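## 4. Recording demonstrations by hand

This section covers teaching the two-arm station a pick-and-place task by remote control. The operator moves the leader handles and the arms on the table copy the motion. Complete Section 3 (homing and gripper check) before you begin.

### 4.1 Prepare the table

1. Clear the tabletop of tools and packaging.
2. Put the raised board at the far end of the table, within reach of both grippers.
3. Set out the caps in the starting layout given on your task sheet. Small differences between episodes are fine and help the training.
4. Check that the cables at each arm base hang free and cannot catch on the table frame.

**Caution:** Keep hands and heads out of the reach of both arms whenever motor power is on. An arm can move without warning if a leader handle is bumped.

### 4.2 Start a session

1. Hold both leader handles in the rest position.
2. Open Skallon and select **New session**.
3. Enter the operator name and the task name. Use the same spelling every time. The software treats "cap sort" and "Cap Sort" as two tasks.
4. Select **Link arms**. The follower arms move slowly to match the handles.
5. Wait for the tone, then open and close each gripper once. 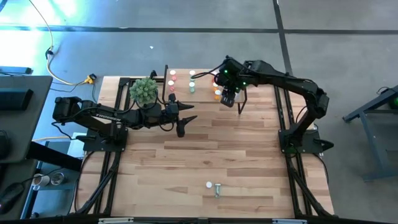
If one arm lags behind its handle, select **Unlink**, return both handles to rest, and repeat steps 4 and 5. If the lag comes back, stop and see Section 7.

### 4.3 Record an episode

1. Press the left foot pedal to start recording.
2. Bring the gripper in above the cap with its fingers pointing down.
3. Lower it straight down, close it, and pause briefly before lifting.
4. Carry the cap to its target spot and release it.
5. Raise the gripper clear of the board before moving sideways.
6. Press the left pedal again to stop.

Move at a steady pace. An episode may hold up to 3,000 steps, and recording stops by itself at that limit. Most single-cap episodes finish in under 800.

**Note:** If a cap is dropped on the tabletop, you may pick it up with the gripper and carry on. If it falls to the floor, press the right pedal to discard the episode.

### 4.4 Review and save

1. Play the episode back on screen at normal speed.
2. Mark it **Keep** or **Discard**. Discard any episode in which the arms touch each other.
3. Reset the caps and record the next one.
4. After the last episode, return both handles to rest and select **Unlink** before switching off motor power.

**Caution:** Support each arm with one hand under the forearm as you switch off motor power. The joints have no brakes and the arm will drop.

Error 254 during saving means the session disk is full. Move older sessions to the Rizvi archive drive, then select **Retry**. The unsaved episode stays in memory until you close Skallon.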